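**Tópico: Kit de braços para dobrar toalhas, vale o preço ou compro mais gente?**

**rodinhas_do_norte** · 4 de março de 2020

A Somstead mandou-me em fevereiro uma proposta de aluguer do kit Tosturar: 2.000 euros por mês, mais 400 de assistência "opcional" (leiam as letras pequenas, é opcional como o cinto num avião). Tenho uma lavandaria que serve dois hotéis e meia dúzia de restaurantes. Alguém já viu aquilo dobrar uma toalha sem ser no vídeo com música épica?

**Adau**

Vi uma demonstração. Dobra. Também a minha avó dobrava, e não pedia tomada dedicada.

**calandra77**

Depende do que chamas dobrar. Com toalha esticada numa mesa preta e luz boa, qualquer coisa se safa. Atira-lhe um monte acabado de sair do secador e depois falamos.

**I-seul Jeon**

Discordo dos dois. Passei duas tardes a ver braços destes a trabalhar com toalhas e o que me convenceu foram os dedos. As pontas são finas e com degraus, pegam numa prega estreita do pano sem levar a mesa atrás. Velocidade é outra conversa. Se o rodinhas quer despachar o turno da manhã, vai envelhecer ao lado da máquina.

**calandra77**

Portanto convenceu-te uma pinça. Eu tenho uma na cozinha, faço-te 1.900.

**I-seul Jeon**

A tua agarra uma folha de alface. Agarrar tecido fino pousado numa superfície lisa é a parte chata, quem já tentou sabe.

**Hordiienko**

Pergunta séria para o rodinhas: o contrato diz quem paga os dedos quando se gastam? No nosso orçamento vinham como "consumível", palavra que eu associava a toner. E pede o tempo por peça por escrito, com as TUAS toalhas. As deles são sempre muito bem-educadas.

**rodinhas_do_norte**

Fui ver. Consumível, sim senhor. Página das exclusões, entre "danos por líquidos" (numa lavandaria!) e "uso intensivo".

**Adau**

Danos por líquidos numa lavandaria é poesia.

**I-seul Jeon**

Isso negoceia-se. Eu pedia um mês de teste sem fidelização e riscava a cláusula dos líquidos à frente do comercial. Deixo umas vistas de perto, com os dedos sobre a toalha às riscas, para se discutir a pinça em vez da música do vídeo. O braço que se vê atrás nas duas primeiras diz TROSSEN, portanto comparem com o que vem na proposta antes de assinar seja o que for. 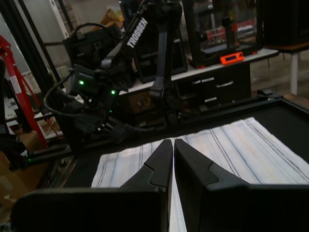
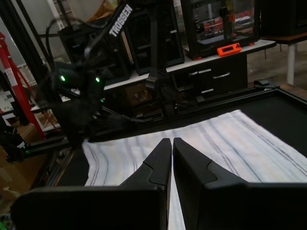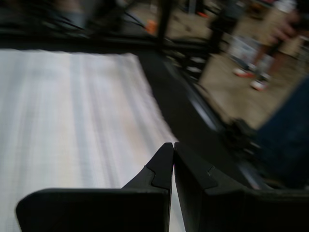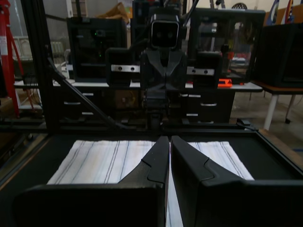 *Os dois dedos pretos da pinça, vistos de perto. Na última, com uma prega da toalha presa entre as pontas.*

**calandra77**

A última está bem, admito. A terceira está tão tremida que podia ser a minha calandra a centrifugar. Continuo sem ver uma toalha dobrada.

**Hordiienko**

Nem eu, mas a prega é convincente. Rodinhas, pede o mês de teste e leva as toalhas piores que tiveres, as do restaurante de grelhados.

**rodinhas_do_norte**

Já lhes escrevi. Responderam que o teste é possível "mediante caução". Adivinhem de quanto.

**Adau**

2.000, mais 400 opcionais.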